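Overnight bus or train to Chuensuk? (first timers, two adults, too many bags)
Filed under: Getting There & Getting Around 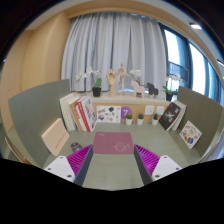 plumduff46
So we land in Flultum at an hour when only bakers are awake, and we need to be in Chuensuk by the following night. The guidebook says take the train. My brother-in-law says take the bus, but he also once recommended a hotel with a goat in the lobby. Anyone done either one lately?

sidewaysmap
Train. It's 315 kilometers of rice fields and you can walk around. The bus has a karaoke screen that can't be turned off, and the driver picks the songs.

Flillivska_or_bust
Strongly disagree. The train is lovely for two hours and then it stops in a field outside Flellora and thinks about its life. We sat there for 60 minutes while a man sold us the same boiled eggs through three different windows. The bus got my cousin there by breakfast.

sidewaysmap
I liked the eggs.

Flillivska_or_bust
I'm not attacking the eggs.

plumduff46
What about luggage? We have two big suitcases and a rolled-up rug, and we haven't even bought the rug yet, but I know us.

tinroofsally
Bus charges extra for anything that won't fit under the seat. I paid for a bag of mangoes. On the train you just pile it in the corridor and apologize to people all night.

For what it's worth, get the lower bunks. The uppers are right under the light, and the light stays on. Car 46 was the quiet one when I went in September, but they may shuffle them.

sidewaysmap
There is no car 46, Sally. The train has maybe nine cars.

tinroofsally
It was painted on the side. I don't make the numbers. Our train was 2761 if you want to go argue with it.

Flillivska_or_bust
Whichever you pick, eat before you go. The noodle place across from Flultum station opens early and the soup is worth missing a train for, which I have tested.

plumduff46
OK, train, lower bunks, soup first. My brother-in-law has been informed and is taking it badly. Does the noodle place take cards?

tinroofsally
No. And bring small bills, she won't break a big one before noon.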